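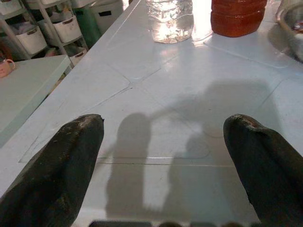

Curnwood, December

The budget for next year has to be in before the break, so most of this month has gone into a spreadsheet. It has one tab for arms, one for end effectors and one for everything else. The third tab is the one that keeps growing.

Last year I costed the manipulators carefully and put the rest under "sundries." Sundries overran by 2000 dollars. The bulk of it was furniture: tables, shelving, storage baskets, bottles and bowls to put in front of the grippers. Each item is cheap and none of them had a line of its own. This year they all do.

The fingers come first. We run padded ones from Flendance, and I treat them as consumables. The dark outer surface gets rough with use, and I would like to replace a set before grip quality becomes a variable. I have budgeted 4 sets per arm. Bouazza quoted a lower unit price, but their mounting pattern differs from ours and an adapter plate adds length at the wrist. Length at the wrist matters when the target is at the back of a shelf.

Table surfaces are next. Gloss white wipes clean and photographs badly. With the light coming from the far side, a clear bottle of water and the table it stands on both end up full of highlights. A matte top in the same size is a small extra cost per table, and I have put it in. Diffusers for the lights go on the same line. If only one gets approved, I would take the matte top.

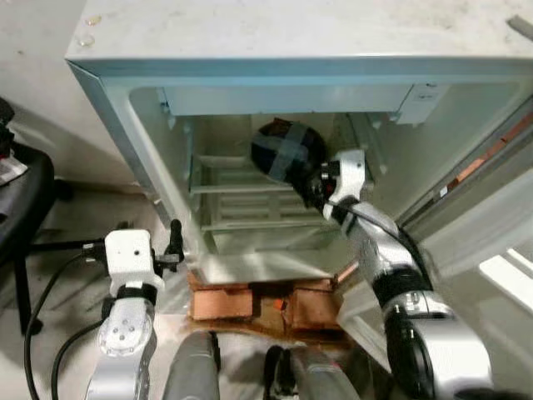

Appliances are the line I expect to be questioned on. I have asked for 700 dollars to cover compact units, bought secondhand where possible. A full-size refrigerator would cost more, take up floor I don't have, and give the arms an easier problem than the one I want them to work on. In a mini unit, the freezer compartment across the top and the wire rack below it leave a small pocket, and an arm coming in from the right has to bend at the elbow to get a gripper up there. Test objects, down to a black ball with gray tape crossed over it, go under consumables. Blocks to raise the unit off the floor have a line too.

Cabling gets 3 percent of the total. Anything lying loose between a chair and the base of an arm should be in a cover, so floor channel is included, along with spare lengths for the arms.

The arms themselves I have left alone. Cirnonness renewed the service plan at the old rate, with lead times on joints unchanged. I still want one spare elbow joint on the shelf and have entered it as a separate request, so that it can be cut without touching the rest. The sheet goes in as it stands once the freight quote arrives.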